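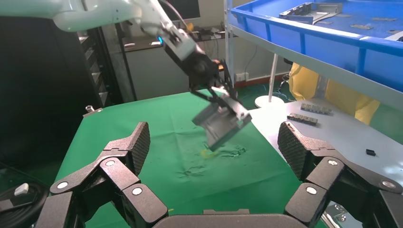

Asked by Miyuki Sekiguchi on September 8, 2024 in Skivside Community Help > Arms, Grippers and Cameras
3 answers

Big three-finger gripper or plain parallel gripper for small sheet-metal parts? (and where do I put the camera?)

Hello everyone, long-time reader, and I think this is only my second question, so please be patient with me if I leave something out.

We have a two-arm bench set up for sorting and placing little metal parts: brackets with bent tabs, slotted pieces, a few machined plates. The work surface is green cloth with a bit of yellow in the middle as a target, and the parts get laid out on a white surface off to the side, with a blue tray on the shelf above for the brackets. One arm carries a large jointed gripper with textured pads on the fingertips. On the other arm we've been swapping things on and off since June, trying to settle on something for good.

What I'm finding is that the big gripper is lovely on anything chunky. It closes around a block, the pads bite, and off it goes. Flat pieces are another story. If a bracket is lying flat on the bottom of the tray, the fingertips come in at an angle and push it along until it reaches the side, and then I get a pick maybe half the time. A parallel gripper does much better on a thin edge but I don't love how it holds the longer parts, which tilt in the jaws as soon as the arm speeds up. I can slow the arm down, of course, but then the whole exercise takes forever and my colleagues start going for coffee.

The other thing is the camera. The wrist camera on the big gripper shows both fingers beautifully, but they take up so much of the view that the part disappears between them right at the end, when I'd most like to see it. The one up at head height sees the tray and the cloth and both arms, but a small slotted piece is a handful of pixels from up there, and the metal is shiny, which doesn't help.

So, two questions I suppose:

1. For a mix of flat and boxy parts, would you keep two different grippers or put the same kind on both arms?
2. Is it worth moving the wrist camera out to one side, or should I lean on the head view and only use the wrist for the last bit?

We're running both arms from one Pruvost controller, if that matters. My budget is small but not zero. Thank you so much in advance!

Miyuki

Answer 1 (accepted)
Colette Le Goff

Hi Miyuki, welcome back! I spent most of last winter on nearly this same problem at Salell, so you're getting the long version, sorry.

Keep two different grippers. I really do think that's the way to go with mixed parts. We tried matching pairs first because it made the programming tidier, and then we did a proper comparison: 106 picks with each kind, same parts, same tray, same speed. The three-finger style won easily on blocks and machined pieces and lost badly on anything lying flat. The parallel style was the reverse. Neither was good enough to carry the whole job, and once we'd seen the sheet with the results on it the argument was pretty well over.

What helped with the flat ones was changing how they sit before the gripper gets there. A flat bracket on a flat floor gives the fingers nothing to get under. We stuck down strips of soft tape so that one edge of each bracket sat a little proud of the surface, and it made more difference than any of the fingertips we bought. If your parts can be stood upright in the staging area, do that too, and let the parallel gripper come straight down on them.
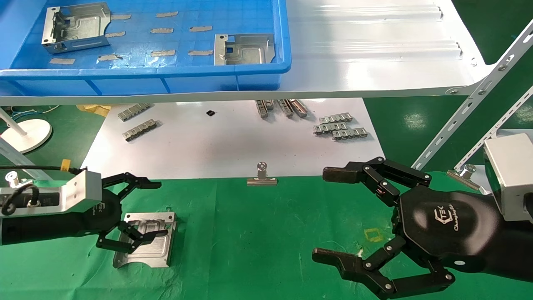 Brackets up in the blue tray, both arms over the green mat.

For the tilting, have a look at where you're gripping before you slow everything down. If you're holding a long part near one end it's going to swing no matter what you do. We moved our grip point closer to the centre of the part and could leave the speed alone. Softer pads helped as well. The Gakenine ones come in a pack of 50 and you cut them to size with scissors (they do wear, keep the pack handy). I'd also check the closing force setting in the Pruvost menus. Ours had gone back to the default after an update and we lost a whole afternoon to it, grumbling about the pads.

On the camera, I'd use both. Let the head view choose the part and get the arm most of the way there, then hand over to the wrist. Shifting the wrist camera out to the side did help us see past the fingers, but the bracket we made for it kept catching on the shelf, so measure twice, and run the arm through its whole reach by hand before you tighten anything! And do the calibration over again after every move of the camera, even a tiny one.

Have fun with it, it's a nice little problem. Write back if the pads don't fit, there's a trick with the screws.

Answer 2
benchtop_gord

Same grippers both sides. Less to go wrong, one set of spares. We changed over and never looked back. Can't speak to cameras, we just use the overhead.

Comment from Miyuki Sekiguchi: Thanks! May I ask what sort of parts you're picking up?

Comment from benchtop_gord: Plastic caps mostly. All one size.

Answer 3
tamarack_lab

I agree with Colette on mixing them. One thing to add about the shiny metal: try the lighting before you spend money on another camera. We had a lamp pointed straight down and every bracket came up as a white blotch. Turning it to bounce off the wall fixed most of that, and a dull cloth underneath is a good choice, so I'd keep yours. Smooth the wrinkles out if you can, though. Our depth readings were out by 8 mm in places and it was all down to folds in the fabric. We switched to a flat mat and clipped down the edges.

Also, if you do your own comparison, mix up the order of the parts. We did 300 picks in the same order every time and only found out later that the easy ones had all been at the front.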